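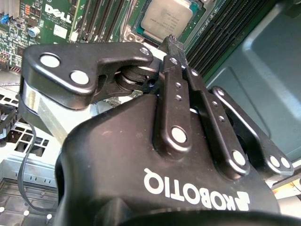 Dell board, upper left, case open.

Small-form repairs > Desktops > Reusing an older Dell tower as a file box

April 21, 2023 -- posted by Grirka_bench
Reading time: 9 minutes
Print this thread | E-mail this thread

Grirka_bench wrote:

I have a Dell desktop tower to convert into a file box for the shop. It will hold scanned work orders and a nightly copy of the accounting folder. Load is low. Two or three people will read from it at once and writes are small.

Current plan:

1. Keep the board, CPU and power supply.
2. Pull the graphics card.
3. Replace the thermal compound under the CPU cooler.
4. Fit two 3.5-inch drives, mirrored.
5. Leave the stock fans alone until I have temperature numbers.

The side panel is off and the machine is on its side. My question is about the order of work. I would like to do the compound first, while the board is easy to reach, then the drives. Is there any argument for doing it the other way around? Second question: is the stock supply worth keeping? The label is legible and nothing on it looks marginal for two drives, but it has been in service a long time.

slot_tab wrote:

Compound first. Drive cables will be in your way afterward, and once they are routed neatly you will not want to move them.

Remove the graphics card before either job. It gives you more hand room and you were pulling it anyway. Check first that the board has its own video output and that it works. Some of these were sold with the onboard port covered by a plastic cap.

ostham_refurb wrote:

I disagree on the order. Drives first, at least temporarily. Connect both, boot, and run a long surface test before you touch the cooler. If the board has a bad SATA port you want to know that before you spend time cleaning a heat spreader. I process office machines in batches, and in December we had 14 towers of one model come through. Three had a dead port. All three had already been cleaned and re-pasted by the previous shop, so somebody paid for labor on machines that went to parts.

Grirka_bench wrote:

That is reasonable. The cost is that the drives go in and out twice. How are you supporting them during the test?

ostham_refurb wrote:

Flat on a piece of cardboard next to the case, with long data cables. I do not use the caddies for testing. A drive that is going to fail the surface test does it just as well on cardboard.

slot_tab wrote:

Running drives unsecured on a bench is poor practice. They vibrate, and one pull on a cable puts them on the floor. The caddies on these clip in without tools. It takes less than a minute per drive. If you are going to test, test in the cage.

ostham_refurb wrote:

I have done it several hundred times without dropping one. The cage is fine if you prefer it.

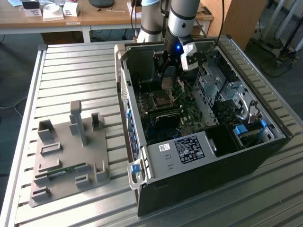
Vol. 9, No. 300

slot_tab wrote:

Blue on these cases means it is meant to be moved by hand: the expansion-slot tabs along the rear panel, the release latch at the corner, the caddy latch and the clip in the drive cage. Before you reach for a screwdriver, look for something blue. The exceptions are the cooler and the board, which are held with ordinary screws on the ones I have worked on.

With the tower lying down and the opening facing up, the cooler shroud is the part I would photograph before removal. They go back on in one orientation only, and forcing one the wrong way breaks a tab. Replacement shrouds can be found but cost more than they should.

Gronero wrote:

Two points on the power supply.

First, read the 12 V rating on the label, not just the total. Two 3.5-inch drives spinning up together draw far more than they do at idle, and on older supplies the 12 V side is what sags. If yours is a 300 W unit with the graphics card gone, I would have no concern about capacity.

Second, age. Capacity is not the same as condition. I replace any supply of unknown history in a machine that will run around the clock. A file box has a different duty cycle from an office desktop that was turned off every evening.

Grirka_bench wrote:

Is there a standard ATX mounting pattern on these? I read conflicting posts.

Gronero wrote:

It varies by model. Compare the screw positions and the main board connector before ordering. Some Dell boards take a connector that is not the usual 24-pin, and an adapter is one more thing to fail. If yours is nonstandard, buy a tested pull of the same part number.

ostham_refurb wrote:

I would not replace it preemptively. A used supply from a seller you do not know has the same unknown history as the one you already own. Run it under load for a day, measure the rails, and keep it if they hold.

Gronero wrote:

A day under load tells you about that day. Mirrored drives do not protect against a supply that fails high and takes both with it. Either way he needs a backup somewhere else.

ostham_refurb wrote:

Agreed on the backup. We differ on the rest.

siqueira_av wrote:

Coming in on the thermal side. Let the machine run for ten minutes before you pull the cooler, then shut down and unplug it. Old compound softens when it is warm. Cold compound can grip hard enough to lift the CPU out of a closed socket on some types, and bent pins are a bad afternoon.

Twist slightly, then lift. Clean both faces with isopropyl alcohol and a lint-free wipe. Use a small amount of compound in the center. Tighten the screws in a cross pattern, a couple of turns each, until they stop. Do not touch the contacts if you have the CPU out.

Also vacuum nothing. Use a brush and short bursts of air, and hold the fan blades still.

slot_tab wrote:

Seconded, and clean the fins before the new compound goes on -- debris lands where you least want it.

Grirka_bench wrote:

Thanks. Revised plan:

1. Confirm onboard video, then pull the graphics card.
2. Drives into the cage, boot, long surface test on both ports.
3. Warm up, shut down, unplug, remove the cooler. Photograph the shroud first.
4. Clean, new compound, reassemble.
5. Measure the supply under load. Decide after that. I have a spare I can compare against if the connector matches.

The spare is on shelf 718, which is the far end of the storage room, so it may be a few days. I will post rail voltages and drive temperatures when I have them.

Gronero wrote:

Post the idle draw at the wall too, if you have a meter. I am curious what the graphics card was costing you.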